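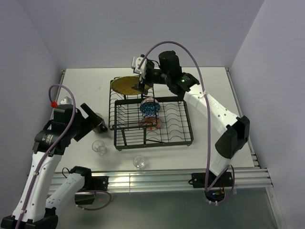 Last updated: September, 4:10 p.m.

News > Kitchen > Dish racks

September | By Paavo Väisänen, Festholm

I've been waiting all summer to write this one! Our two-level dish rack, the Skudex, goes on sale this month in all 37 Festholm stores, and it costs $42.

It's black wire, with a wide lower level and a narrower one on top. The wavy wires on the right side of the bottom level are my favorite part — plates go in there upright. I like a big plate up top, like the golden-yellow one, and patterned bowls in the middle (orange-red and blue, very much my taste, and no, they don't come with the rack).

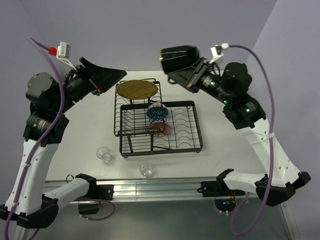
Reading time: 1 min

We asked customers what they wanted from a rack last winter and got 2,143 replies. Plenty of you wrote about glasses, and a whole lot of you wanted your counter back. So we went up a level, and kept the lower one wide enough for the big dinner things. I've had mine at home since spring and it holds a Sunday lunch for my family, gravy boat and all.

The Hundau store gets its racks first, with 60 on the shelf when the doors open at 9 a.m. The Stöckli store is next. If you write about kitchens and want one to try, drop me a line at the Festholm press desk — I'm happy to talk dish racks as long as you like.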